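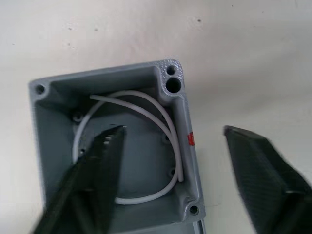

## The Nesanetti Clivik rebounder, after a whole spring of kicking balls at it

*Ikechukwu Oyewole, 2020-06-18*

I bought the Clivik in April, when our league shut down and the fields at Winduvura Park had tape across the gates, and I have used it so much since then that my neighbors can probably tell my left foot from my right by the sound. It's a soccer rebounder: a steel frame, a stretched net, and a pair of legs that let you lean the whole thing back at different angles. You pass to it and it passes back. I love it! I want to go into some detail about why, and also about the two things that drove me up the wall, because most of the reviews I read before buying were three lines long and seemed to have been written before anybody had kicked a ball.

A bit about me so you can weigh my opinion properly. I play center midfield in an over-35 league, I help coach my daughter's team, and I am right-footed to a degree that opponents notice quickly. I paid full price, $169, with my own money. My backyard is mostly grass with a strip of patio, and there's a fence behind it that I'd like to keep.

### Putting it together

Easier than I expected, with one exception. The frame tubes slot into each other and lock with spring buttons, and the order they go in is obvious once you've laid everything out on the lawn. Do that first, by the way. I started in the garage like an optimist and had to carry a half-built goal-shaped object sideways through a door.

The exception is the net. It hooks on with bungee loops all the way around, and the instructions tell you to begin in a corner and work along. Don't! Put a loop in each corner first, then the middle of each side, and then fill in the gaps. If you go around in one direction you arrive at the last stretch with the net pulled hard to one side and no hope of getting the final loops over the hooks. I took it all off and began again, and the second try went quickly. My thumbs were sore the next day, so gloves if you have them.

Assembled, the net area is 80 inches wide, and with the legs in the most upright position the top bar stands 67 inches off the ground. It's a good size. Wide enough that you're not chasing every second pass into the flowerbeds, and still something one adult can drag across a yard alone.

### How it plays

The return on the ground is lovely. I mean it, this is the part where the Clivik earns its money. A firm side-foot pass into the lower half comes back along the grass at a pace that makes you get your body set, and if you pass it softly it comes back softly. My old Ferrand (more on that below) had a net that either killed the ball or fired it at your shins, with no in-between.

Tip it back a notch and you get balls at thigh height, great for volleys and for practicing that first touch where you cushion the ball and turn in one movement. Tip it all the way back and the ball pops up high enough for headers or chest control. I don't head the ball much anymore and I don't have my daughter do it at all, so mostly we use that setting for throw-ins. She throws, the ball loops back, she brings it down and dribbles away. She could do that for an hour and I've stopped trying to interrupt her.

Changing the angle takes a few seconds per leg. You pull a pin, swing the leg to the next hole, push the pin back in. Both sides have to match, obviously, and if they don't the ball comes back with a funny drift that I spent most of one evening blaming on the wind.

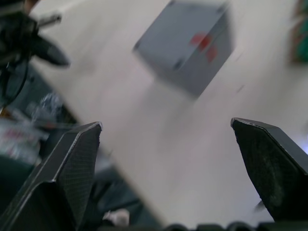

The net comes plain, with no target on it at all, and I think adding some kind of mark is the best thing you can do for your training. Passing at a big empty net teaches you to hit a big empty net. I tied strips of red cloth low down on the left and right, and my accuracy with the weaker foot got better almost at once, just from having something to look at. Color matters more than shape for this. The gray box on the pale table is blurry, and the three red patches along its edge still jump out well ahead of the dark spots at the corners, and that's how a target ought to work when your head is up and you only get a glance. So go bright, keep it low, and tie it loosely enough that the ball doesn't catch on it.

### What I do with it

I've settled into a routine, and I'll share it in case you're standing in your yard wondering what comes after "kick, receive, kick."

- **Two-touch passing, alternating feet.** Receive with the right, pass with the left, then swap. Boring for the first few minutes and then strangely calming.
- **Open body.** Stand side-on, let the ball run across you, and take it with the back foot. I had to relearn this one from scratch. Years of pickup games had taught me to stand square to everything.
- **Check your shoulder.** Pass, look behind you, look back before the ball arrives. My daughter stands behind me and holds something up, and I have to call out what it is. (She cheats. She holds up nothing.)
- **One-touch until it breaks down.** Start close, keep it going, and step back when it feels comfortable. You find out quickly how much you rely on a controlling touch to fix a bad body shape.
- **Pass and move.** Play it in at an angle and run to where it's going to come out. Wonderful for fitness, and the one that leaves me lying on the grass.

That last drill is where I'd tell you to check the anchors before you start, as angled passes push the frame around a lot more than straight ones do.

### The two things that bug me

First, those anchors. The stakes in the box are thin and too short for soft ground. After a rainy week mine worked loose and the whole frame crept backward toward the fence a little with each shot. I replaced them with longer ones from the hardware store, the spiral kind, and it hasn't moved since. They were cheap, but on a product at this price I'd have liked them included. On a patio you'll need sandbags over the rear bar, and there's nothing in the manual about that, though it works fine.

Second, the pins for the legs. They aren't attached to anything! They're small, they're dark green, and you will put one down on the grass while you adjust the other side. I've lost one already and found it with my bare foot. I've since tied each one to its leg with a bit of cord, and I can't think why Nesanetti doesn't do this at the factory.

A smaller gripe is noise. The net itself is quiet, but a ball off the top bar rings like a bell, and I have had a polite conversation over the fence about evening sessions. Foam pipe insulation along the top bar takes most of the ring out. It looks a bit silly. I don't care.

### Compared with my old Ferrand

I had a Ferrand rebounder for several seasons, the smaller model with a curved net, and I don't want to be unkind to it. It folded flatter than the Clivik does, it lived happily in the trunk of the car, and for a young kid learning to get a ball under control it was perfectly good. If you need something to carry to practice every week, I'd still look at one.

But it was light, and it hopped. Anything struck with real pace lifted the front bar off the ground, and the curve meant that a pass a little off center came back at an angle no teammate would ever play. You learned to play the Ferrand instead of learning to pass. With the Clivik's flat net, a good ball gets a good ball back and a bad one goes wandering off toward the tomatoes, which feels fair.

The netting also seems tougher. The Ferrand's had started to fray at the corners by the end of its first summer. The Clivik's has been outside in sun and rain since I got it and I can't find a broken strand. The bungee loops have a little less snap than they did on day one, and I expect I'll be replacing a few next year. I've asked Nesanetti whether they sell them separately and haven't heard back yet. I'll update the review if I do.

### Who should get one

If you've got the room and you (or your kid) will use it more than once a week, I'd say go for it. You want a decent bit of clear ground in front and something behind to stop the shots that miss, and there will be shots that miss. Players who mainly want to blast balls from distance would be happier with a real goal, as the Clivik is a passing and touch tool first, and it's at its best from close range.

For me it has been the brightest part of a very strange spring. My first touch is better than it was ten years ago, my left foot has gone from decoration to something I'd use in a match, and my daughter asks to go outside after dinner before I do. When the league starts up again I'm planning to demand the ball in tight spaces and see what happens.

Longer stakes, cord on the pins, corners of the net first. Have fun with it!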